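Zimlow notice letters
README, September 2025

The collection holds 198 letters in which an employer or a worker gives notice. They were prepared by Marisol Ruiz-Ortega for the labour law course at Sillthorpe.

Each letter is one text file. The first line gives the length of notice in weeks – from 2 to 13 – and the second line says who ended the contract. Names of persons and firms were replaced before the files were shared. In 12 letters the date could not be read, and the field is left empty.

Please do not use the letters as models for real cases. 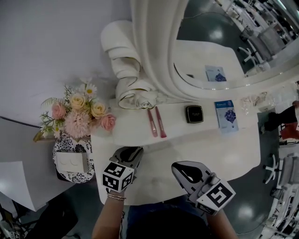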